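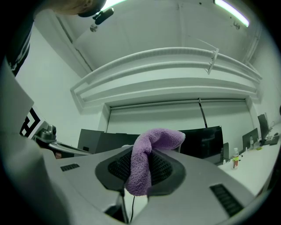
I have been meaning to write about towels for ages, which I realize is not a sentence that will bring in new readers, but those of you who have been here a while know how I get about laundry.

When we moved from Stodham to Lusosville we had one linen closet to our name, and it's the narrow kind with the shelves set so far back you lose things in it. I packed it the way my mother packed hers, with the bath towels on the bottom, hand towels in the middle, and all the cleaning cloths shoved up top in a bag. That lasted until the first time somebody knocked over a glass of juice and I pulled the whole bag down on my head.

So now the microfiber lives at waist height! I keep the purple ones for the kitchen and bathroom mirrors, and the old cotton ones (the ones with the frayed hems, you know the kind) go under the sink for floors. I bought the first purple ones in a pack of 4 from Bruvis, the little hardware store next to the bakery, and liked them so much I went back on Wednesday for another pack. They're fuzzy on both sides, they grab dust beautifully, and the color means they never get mixed in with the good towels, even when I'm folding half asleep.

A few things I've learned about washing them, mostly by doing it wrong. No fabric softener, ever. It leaves a film and then they just push the water around the counter. Wash them away from cotton or they come out wearing all the lint from everybody else's socks. Low heat in the dryer, or hang them up if you have the room. I have a rack over the tub and it does fine, though in March everything in this house takes forever to dry.

Folding is where I go back and forth. I used to do neat thirds and stack them, and it looked lovely for one afternoon. These days I roll them and stand them up in an old Aquino cookie tin, and if one goes in as a twisted lump, well, it goes in as a twisted lump. They wipe up just the same. The bath towels I still fold properly, in half the long way and then in thirds, with the folded edge facing out so the shelf looks tidy when I open the door.

Next up is the sheet situation, and I am not looking forward to it. There is a fitted sheet in there that I'm fairly sure doesn't belong to any bed we own. If you have a way of folding those that doesn't end with a ball, please leave it in the comments, and I'll try it this weekend.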